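Home | Collections | Docs | Changelog | Contact

# Nendness: Wood Grain Tabletops

Jul 5, 2024
By Tamara Tkachuk

Nendness is a set of close views of wooden tabletops, sorted by grain figure. It was put together for people who write finish guides, match replacement boards, or need reference material for drawn and printed grain. It covers indoor tables and desks only. Floors, doors and outdoor furniture are kept in a separate set called Fedoruk.

## Contents

The current release has 1756 views. Of these, 539 carry a second label made by a different person, and those are the ones to use if you want to check how far two readers agree.

Files are grouped by figure first and tone second. The folder names are short:

- `straight` lines that stay close to parallel across the top
- `cathedral` arches, loops or long ovals
- `wavy` lines that bend but do not close
- `mixed` more than one of the above, none clearly larger
- `plain` little or no visible figure

Tone is one of `pale`, `medium` or `dark`. It refers to the surface as it looks in the view, finish included. A stained pine top can be `dark`.

## How the labels are assigned

The labeler looks at the widest area of uninterrupted surface and names the figure that takes up most attention there. If a cathedral shape is present anywhere in that area, the label is `cathedral`, even when the lines around it are only wavy. We went back and forth on this. In the first release those tops were put in `mixed`, and the folder got so large that it was no use to anyone.

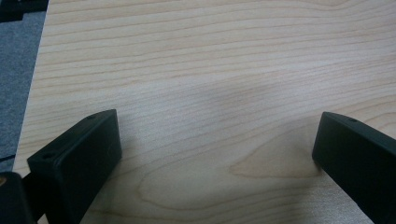
Species is not labeled. A pale, creamy top with thin tan lines can look like maple and be something else, and a veneer or a printed sheet can look very much like a solid board at this distance. Where an owner told us the species in writing, it is in the `notes` column in their own words. We have not checked those notes.

Shadows are left as they are. A soft gray shadow across a pale top changes the tone of part of it, so the tone label is taken from the brightest area that is not glare. Sheen gets its own column, with the values `none`, `faint` and `strong`.

## Columns in labels.csv

- `id` number, no leading zeros
- `figure` folder name as above
- `tone` pale, medium or dark
- `sheen` none, faint or strong
- `shadow` yes or no
- `second_label` blank if there was no second reader
- `notes` free text, may be blank

## Known problems

Pale tops are overrepresented. Most of the tables we had access to were light office and kitchen furniture, and `dark` is thin in every folder except `straight`.

Grain direction is not recorded. Mikkel Ásgeirsdóttir tried adding it and dropped it after 6 rows, when it became clear that we had no fixed idea of which side of a table was the front.

`wavy` and `straight` are the pair most often confused. Montserrat Sepúlveda is rewriting the definition of `wavy` and would like to hear about tops that fit neither.

## Changes

The `sheen` column is new in this release. Duplicate rows in `mixed` were removed. The next release is planned at 2000 views, with dark tops added first.

## Corrections

Send the `id`, the label you think is right, and a short reason. Zoriana Antoniuk handles label corrections. Questions about the Fedoruk set should go to Aurelia Dinu.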